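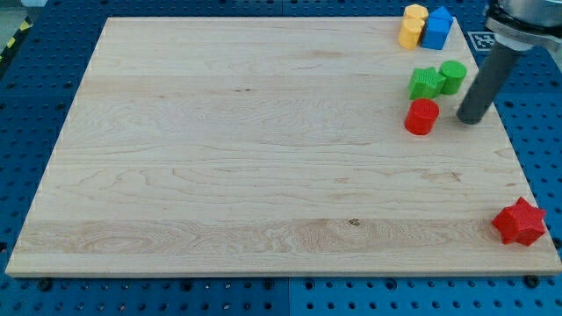

Flestix Community Help > Tabletop cells > Calibration and fixturing

Tip height wrong at the far right of a wooden work board, fine elsewhere
Posted by Imtiaz Sheikh, December 2025
Viewed 1,549 times

I look after a small pushing cell at our Flandutthorpe site. Six-axis arm, straight rod tool with a rounded tip, no moving fingers. The arm slides plastic blocks (stars, cylinders, a few prisms) over a maple board. The board sits on a perforated blue table made from two panels and is held by black bolts. There is a printed square marker on the table off the far right corner of the board, which the overhead camera uses to find the table frame.

The tip is meant to travel 3 mm above the wood. Over the left half and the middle it does. Towards the far right corner the gap closes, and in the last hand's width before the edge I can only just get a sheet of paper under it. The arm has stopped on a contact fault 26 times since the start of the week, every time in that corner. The near right corner is fine.

What I have done so far:

Re-taught the tool centre point with the four-pose routine. Residual was within what the manual allows.
Ran the marker calibration again, twice. Both runs passed.
Checked the base bolts of the arm against the torque on the data sheet.
Wiped the board down and cleared the dust from under the tool flange.
Swapped the rod for the spare. Same result, same corner.

The controller log shows 3,915 completed pushes since the board was last taken off, which was in June, and it ran without a height fault for most of that. No change to the program. The work plane is defined by three taught points: near left, near right and far left. I inherited that and have never touched it.

I can raise the travel height to 5 mm and the faults go away, but then the tip rides too high on the flatter blocks and they tip up when pushed. I would like to find the cause before I start adding offsets. Is this likely to be the arm, the marker or the board?

Roy
Accepted by the poster

Your work plane has no point in the corner that is giving trouble. Three points always define a perfect plane, so the residual on that fit is zero whatever the board is doing. If the far right corner has lifted, the controller has no means of knowing, and it will carry on at 3 mm above a surface that has moved. The fact that the other three corners behave is what you would expect, as they are the ones that were taught.

I would look at the board first. Solid timber made up of strips moves across the grain with the seasons. If the strips run left to right, the movement is front to back, and a board with uneven figure in it will often twist a little as well as cup. Yours went on in June and it is now heating season. The air in the building will be a good deal drier.

Order of checks:

1. Stop the cell, isolate the arm and take all the blocks off. Leave the board bolted.

2. Lay a straightedge along the board from near left to far right, then from near right to far left. Measure the gap under it at the middle with feeler gauges. Two different readings mean twist.

3. Try a 0.2 mm feeler under the board at each corner, between the wood and the table. If it goes in at the far right and nowhere else, you have your answer.

4. Put the straightedge on the blue table itself, across the joint between the two panels. A step there will hold the board up along a line. Do this in front of the board and again behind it.

5. Slacken the bolts and repeat step 3. If the far corner drops when they are slackened, they have been holding the board in a bent state.

You say "held by bolts" and don't say how many. If there are only the two at the front, the far edge is free to go where it likes. Two at the front and two sprung clamps at the back is a better arrangement. Do not bolt it hard at all four corners. The board needs to be able to shrink front to back, so fix the front edge and let the back edge slide under light pressure.

Once it is sitting down, touch off nine points in a three by three grid at low speed with the force limit at its minimum, and fit the plane to all nine. Look at the residuals. Anything under 0.3 mm is good for wood. If one corner stands out beyond that, use a height map in place of a plane, if your controller version has it. It is under Surfaces in ours.

Leave the marker calibration alone until this is done. It sets position and heading on the table well enough, but a single small tag seen from overhead is poor at tilt and I would never take height from it.

Gaslow

Had this. It was the tool flange. The screws had backed off a bit and the rod drooped when the arm was stretched out. Nip them up with thread lock and it will go away. Could also be a worn wrist joint, in which case it's a new arm. I would just run it at 5 mm.

Imtiaz Sheikh

Gaslow, thank you, I checked the flange screws this morning and they were tight. The near right corner would show droop too at that reach, or some of it, and it reads correctly. 5 mm tips the flat blocks, as above.

Roy, step 3 found it. The 0.2 went in at the far right, then the 0.5. No entry at the other corners. The diagonals differ by 0.9 mm at the middle. No step I could measure at the panel joint, front or back. Slackening the front bolts made no difference.

There is no fixing at all on the far edge. I have ordered two sprung clamps. They have to be low, as the arm housing comes down close to that corner when the rod is working near the right-hand edge.

Two things I am unsure of. Can the clamps go over the top of the board, or will I lose working area? And does the marker need to be re-read once the board is down?

Roy

Over the top is fine if the pad is narrow. You lose a strip along the far edge. Set a keep-out zone the width of the pad plus the tip radius plus 5 mm, and check that your blocks never start inside it. If they are placed right up at the far edge at present, move the start positions in. The alternative is a slot cut into the back edge of the board with the clamp toe inside it, which keeps the top clear but means taking the board off.

The marker is on the table and the board is a separate item, so no, moving the board down does not affect it. Do check that the camera has a clear view of all of it when it takes the reading. With the arm parked over the right-hand side the housing can cover part of the tag, and depending on the software you get either a failed read or a slightly wrong one that passes. Park the arm at the left for the read.

Imtiaz Sheikh

Clamps fitted, far corner now takes no feeler. Nine-point fit done, worst residual 0.22 mm, at the middle of the far edge. Park position moved to the left before the marker read, and the start positions brought in from the edge.

433 pushes since then at 3 mm with no contact fault. I have added the straightedge check to the monthly sheet and will refit the plane when the heating goes off.

Thread marked as solved. Replies are still open.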